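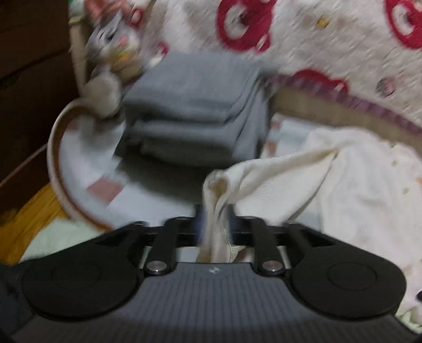
Gripper holding a fold of cream fabric, next to the blue-gray stack

From: Adeel Dhanial
To: building-access list
Date: 31 March 2018
Subject: Re: Moving the door controllers to Druneo hosting

Napaporn, thanks for writing this up. I've read it twice and I'm still not sold. Comments in line.

Napaporn Nuchit wrote:
> Urulov have offered to move all 19 of our door controllers onto
> Druneo, their hosted platform. We would retire the server in the
> basement and manage badges from a browser.

The server in the basement is ugly and the fan is loud, I'll give you that. It has also been down for a total of one afternoon since I started here, and the doors kept working the whole time. What I want to know is what a controller does when it can't reach Druneo. The brochure says "seamless offline operation." Fine, for how long, and with which badges? The old Gavton boards hold the full badge list locally. If the new firmware only remembers recent users, then anyone who comes in once a month is going to be standing on the sidewalk when the line drops.

> They say the existing readers can stay, so the only hardware
> cost is the firmware visit.

Who said this, sales or an engineer? We have two kinds of reader on the wall. The ones on the north side are the older Bagheri units, and when Vichien called Urulov about those in September he was told they were "not on the supported list at this time." I'd like to see the supported list. If it's changed since then, great, it should take them a minute to send it. If it hasn't, we're buying readers for seven doors and the quote is wrong.

> Lost badges would be canceled instantly instead of at the next
> sync.

Our sync runs every two minutes. I can't think of a time when that mattered. What does hold things up is people not reporting a lost badge until they've turned the car upside down looking for it, and no platform is going to help with that.

> There is a mobile credential option so staff can use their
> phones in place of a badge.

At extra cost per person per year, see the small print under the second table. Also I would like to watch somebody do this at the loading dock, with gloves on, before we tell everybody how handy it is.

> Tahmineh has asked about the alarm tie-in and they confirmed
> it is supported.

Supported how? Right now the fire panel drops power to the magnetic locks directly, through a relay. No software anywhere in the path. I would object pretty strongly to anything that changes that, and the word "integration" on page 7 makes me nervous. It may only mean they log the event – in which case they should say so. Tahmineh, did you get the answer by email or on the phone? If it was the phone, could you ask them to put it in writing?

> The price is held until the end of the quarter, so I would
> like to get agreement soon.

Prices are always held until the end of the quarter. I've been getting "final" offers from Urulov for as long as I've had a desk here.

I'm not saying never. The badge screens on the current system are awful and I know who gets stuck using them. But I'd want the following before signing:

- the supported reader list, with the Bagheri model numbers on it
- how many badges a controller keeps offline, and for how long
- a drawing of the fire release wiring after the change
- what it costs to get our records out if we leave

I'd also suggest running one door on it first. The bike storage door would do, it gets plenty of use and there's another way in. Anastasia, you mentioned your old site went through a move like this with a different vendor. How did the door schedules come across? Ours have seven years of exceptions in them and I have no wish to type them in again.

Adeel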